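Subject: Re: [bin-picking] How many grasps before it stops being silly?
From: Bo-ram Kwak
To: the bin-picking list

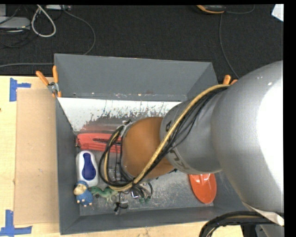 Our bin, with the sheep, the green reptile and the orange scoop in it. Click for full size.

Hello Urmas, and hello everybody,

Thank you for the long note, and sorry I let it sit in my inbox for so many days. I read it on the train and kept nodding, and then I got home and found I had opinions on nearly every line, so please get yourself a cup of tea before you start on this one.

Urmas Kalniņš wrote:
> We have been gathering grasp attempts since December and I am
> starting to wonder if we are doing it wrong. One of our people
> stands next to the cell, drops five or six things into the bin,
> lets the arm try, and writes down whether it held on. The model
> gets better for a while and then goes flat. My questions for
> those of you who have been at this longer than we have:
>
> 1. How often do you change the objects?
> 2. Do you keep the failed grasps, or only the good ones?
> 3. Do you let the arm put things back by itself, or does a
> person reset the bin each time?
> 4. Is there a number where you stop and say, all right, enough?

I'll take them in order, more or less, though I wander.

On changing objects: much more often than we used to! For our first stretch we ran with one set of things for far too long. It was comfortable, everyone knew the set, and the numbers looked lovely. Then Florêncio swapped in a handful of new toys one afternoon and the success rate fell so hard that we checked the air line and both fingertips before we would believe it. The model had learned our toys and very little about picking things up. These days we change the whole set every 33 attempts, and we keep a big tub of odds and ends to draw from. I like small toys for this (the sheep in the blue cap is a particular favorite of mine) because they have legs and tails and funny bellies, and there is no single good way to take hold of them. Mix those with a few plain shapes and something with a cord on it. Cords are miserable and you will want plenty of them in your data.

Please don't be too tidy about it, either. Chak-lun used to lay everything out with a nice gap between the pieces, and I understand the urge, I do it with my own kitchen drawer. But a model that has only ever seen gaps has no idea what to do when a tail is lying up against its neighbor. We now tip the tub in and leave whatever lands. If two things are touching, good. If one of them is in a corner where the fingers can hardly get down to it, even better, as long as you write down that it was in the corner.

On failures: keep them, every last one. Of our first 1,326 attempts we threw away the misses for a good long while, thinking of them as rubbish, and I still wince about it. A miss where the fingers close on nothing is worth having. A miss where the thing comes up and then slips is worth a great deal, and you should give it its own label, separate from the clean miss. We use four labels now: held, slipped, empty, and bumped (that last one is for when the arm nudges a neighbor on the way down and the try is spoiled). Tomás wanted nine labels. We tried nine for a morning and no two people agreed on them, so back to four we went.

On resetting: we do both. The arm picks, lifts, moves over a little and lets go into the same bin, so the pile stirs itself and you can let it run while you eat lunch. The trouble is that things drift. After enough drops everything round has rolled to the front wall and everything flat is lying along the back, and your examples all start to look alike. So a person comes by and stirs the bin by hand at every set change, and a bit in between if the pile looks stale. It takes no time at all and I would not skip it.

A few smaller things while I'm at it. Clamp your bin down! We have a spring clamp on each side and I check them every morning. Ours crept toward the edge of the table over one long run before we had them, only a little, and it quietly spoiled 500 attempts, as every position in the log was off by that much and more each hour. Blue tape on the table is a great help too, for anything else that has to go back to the same spot. And tie up your cables with some slack at the wrist. Run the arm slowly through its worst twist and watch the loop the whole time before you let it go at full speed.

Do let the bin get scuffed, too. Florêncio wanted to replace ours once the bottom got scratched up, and I talked him out of it. Real bins look like that, and a model that has only seen a clean gray floor gets very excited about its first scratch.

As for your last question, I don't have a number, and I'd be a bit wary of anyone who gave you one. What we do is hold back 2 sets of objects that never go into training, and test on those at the end of every week. When the held-back sets stop improving, we change something about how we gather before we gather more. Usually it has been the objects. Once it was the lighting, which had stayed exactly the same for the whole run, blinds down, lamps on. We opened the blinds and got moving again. From what you describe, I would start with your objects, and then look at how your people drop them in. Five or six dropped by the same hand each time may land more alike than you'd think.

If it would help, I can send you our label sheet and the little script that picks the next set from the tub. It's not pretty but Tomás has put comments in it. And would you tell us what fingertips you are using? You mentioned changing them but not to what, and Chak-lun has been asking me ever since.

Warm wishes to all of you over there,

Bo-ram

Bo-ram Kwak
Trinonura, picking group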